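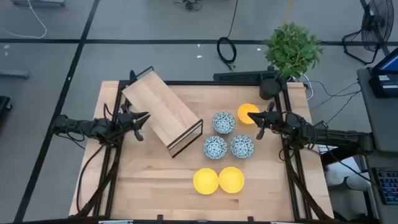

Bench cell setup, two arms on an extrusion frame, cable strain and drift

Last updated: 18th September

We use cookies to keep you signed in and to count visits. By continuing to browse you accept this.

gantryless
Putting our setup up for criticism before I commit to it. Two small servo arms, one either side of a butcher-block top, black extrusion all round. The task is dishes: three patterned bowls, three yellow ones, and a wooden rack. The arms were bought through Kiani, and their setup guide says to zero both, tighten the base bolts and leave it alone for 2000 cycles. I don't believe that number. The left arm was off at the gripper by 2 mm inside a week and I've now rezeroed it more often than I'd like to admit. Controller throws no errors. What would you look at first?

mosstooth
The cables. You have loops hanging off the left side of the frame and a proper bird's nest down the right rail to the corner. Every time the arm reaches out, that weight goes with it. I'd want a fixed clamp at the base and a measured slack loop to the first joint before I'd trust any drift figure at all.

gantryless
I've heard the cable theory before. The right arm has the worse nest and it's the left one that drifts. Explain that.

mosstooth
Can't, from here. Doesn't mean I'm wrong. Swap the two arms over and see whether the drift follows the arm or stays on the left.

Prurkau_bench
Swapping arms is a day's work and you'll disturb everything you're trying to measure. Check the wood first. A planked top moves with humidity. If the arm bases are on the rails and the rack position is taught against the table, you've got two references that don't agree with each other. We had a Nerureo cell that "drifted" all through March and there was nothing wrong with the arms.

gantryless
Bases are on the rails, yes. But 2 mm out of a slab that size in a week? I don't buy it.

38tpi
Neither do I. People blame wood for everything. Servo horn screws. On these little arms the shoulder horn backs out, you get a bit of play, and the encoder doesn't see it because it's on the wrong side of the play. Power off, hold the upper link, wiggle. If it clicks, there's your 2 mm. Low strength threadlocker, retorque, done.

mosstooth
"Done" is doing a lot of work there. I've retorqued horns on some 7 arms and it fixed maybe half.

38tpi
Half is better than a cable clamp did for you.

Fliltbridge_ops
Separate point. Why is the rack lying across the table at an angle with nothing locating it? If it gets nudged a few mm per run, your gripper is "off" and the arm is perfectly fine. Before anyone gets a hex key out, put a dowel or a stop block against it. Same goes for the bowls if you're replaying fixed positions.

gantryless
Rack is left loose on purpose, we want the placement to vary. For the zero check I don't touch it though, I bring the gripper down to a scribed mark on the rail. So no, it isn't the rack.

Fliltbridge_ops
You could have said that in the first post.

Prurkau_bench
A mark on the rail does rule out the wood. Withdrawn. I'd still ask what the power strip on the back rail is feeding. If both arms share one supply, the voltage sags when they move together and the far one can stall short.

gantryless
Separate supplies. Did the wiggle test after lunch. Left shoulder clicks, right doesn't. Two of the horn screws turned with almost no effort. They're in with threadlocker now and I've tied back the left loops as well, so mosstooth will claim it either way.

mosstooth
You changed two things at once, so you've learned nothing. But yes, I will.

38tpi
Check it again at 200 cycles, not 2000.

gantryless
Plan is every morning until I get bored. Still waiting for Kiani to tell me where their figure came from.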